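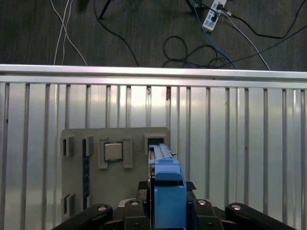
Torquil Innes
I'd get all of that off the carpet before you mount anything else on the panel. Power strip first. Once it has a fixed spot you know how long every other run needs to be.

westine_dan
OP back. Moving the strip is fine, but to where? The rail is the only solid thing on that side and I don't want to drill it.

Gavin Ritchie
Don't drill it. Velcro straps over the rail, one every foot or so, and let the cables hang behind the panel. Coil the extra black one and tie it in two places.

Torquil Innes
Disagree on the straps. Ribbed metal has sharp edges at the ends and a hanging cable will rub. A floor cover is $4 a length and sits flat on carpet.

Gavin Ritchie
I've had mine strapped since December and no rubbing. Floor covers slide on carpet, the Gutach ones especially. I threw out 3 of them.

mossback60
The Flilex sleeve works for the black cables. Keep the blue one out of it if it's network – you'll want to swap that without unzipping the whole bundle.

westine_dan
Blue is network, yes. What about the two thin white ones?

mossback60
Label both ends before you touch them. Masking tape is fine.

Torquil Innes
And don't coil anything that carries real load. Lay it out long or buy a shorter one.

Gavin Ritchie
Agree with that part.

westine_dan
OK. Ordered the sleeve and a bag of straps. No floor covers for now. Will measure for a shorter black cable tonight.

Last edited 4 April 2020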